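Gallery: washing-up in the small kitchen

Quick page, more to come. Grisby kitchen, long white counter, yellow window. We cater lunches for 200 out of two rooms and this is the smaller one, so plates pile up fast.

1. Plate over the sink
Cream-white, round, shallow rim. Part of the Antunes set, we bought 400 and still have most of them. 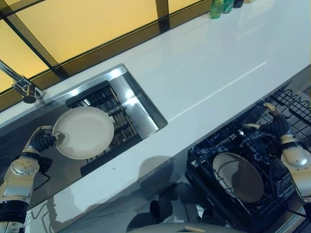
2. Dishwasher open
Tan plate in the wire rack. Load from the back, big plates first.
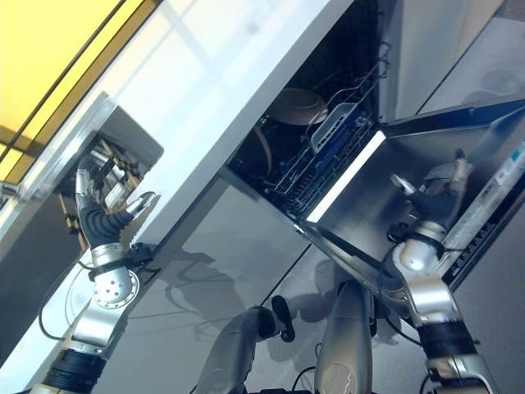

Bowls go in last and cutlery gets its own run, otherwise teh forks end up everywhere. Tablets are in the Clolach tub, top shelf.

3. Counter and sink
Soda bottles and a can along the window, what look like chopsticks in the rack, beige plate in the sink.
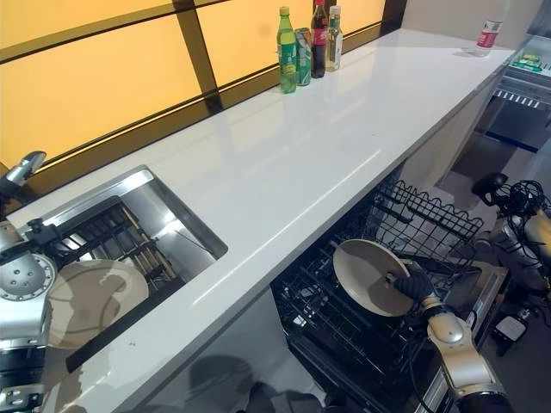

Do chopsticks go in the dishwasher?
Only the plastic ones. Wooden get washed by hand and dried overnite.

4. White plate, close up
Tilted right over, window light on it.
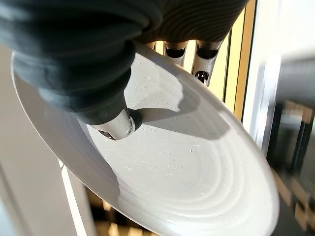

Buludex Kitchen Team

Chipped plates in the blue crate please. Next lot of pics in July.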